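Found a bottle of sleep aids in my son's room, do I confront him or wait

Posted in Teens & Health – 19 August 2024

Cleaning out my 16 year old's backpack before school starts and found a bottle of Clamura, the nighttime stuff you get over the counter. More than half gone. He never told me he had trouble sleeping. No prescription, no note from anybody, he must of bought it himself.

Not freaking out. OK a little. My husband says leave it, it's legal, he's a kid who can't sleep. My sister says search the whole room. I don't want to do either one. Has anybody had this talk without it turning into a fight? And should I be calling the pediatrician first or talking to him first?
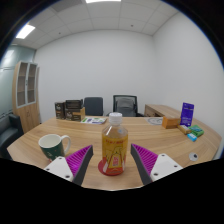 Achari
Community moderator, parent of two teens

Talk to him first. Today if you can, in the car is good, no eye contact needed.

Start with the sleep and leave the bottle for a minute. "Are you sleeping ok?" Then say you found it and where. Don't pretend you didn't, he'll figure it out and then the whole talk is about you going thru his bag.

Stuff to find out:
How many he takes and how often.
If he takes anything else with it – allergy pills, cold medicine, a friend's anything.
If he's mixing it with alcohol. Ask it straight.
How long this has been going on.

Then call the pediatrician's office either way. Most have a nurse line and you can ask without making an appointment. Tell them the exact name on the label and the strength, so have the bottle in your hand when you call. A lot of these products are antihistamines and taking too many can be dangerous, even tho they sit on a regular shelf. If he's ever confused, can't be woken up, having a seizure or his heart is racing, that's 911, don't wait on a callback.

I wouldn't search the room yet. We did that in December with my oldest and it took months to get back to normal talking. We found gum.

Also lock up your own meds. Do it tonight.

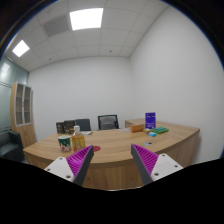 Ukach thinks the locking up part should of been first on the list, and that one talk in the car won't do it. Same question again in two weeks, then again after that. Also says to look at what time his phone goes off at night before blaming the pills, and to ask about energy drinks after school.

Prolamton
Member, 357 posts

just take it away and be done. my parents would of grounded me till graduation lol

ok but for real if he's not sleeping something is going on. school, a girl, whatever. mine was getting picked on and I didn't hear about it till way later. the doc had us do a sleep log, bedtime and wake up time on paper, and that helped more then any lecture I gave

Was this page helpful? 802 people said yes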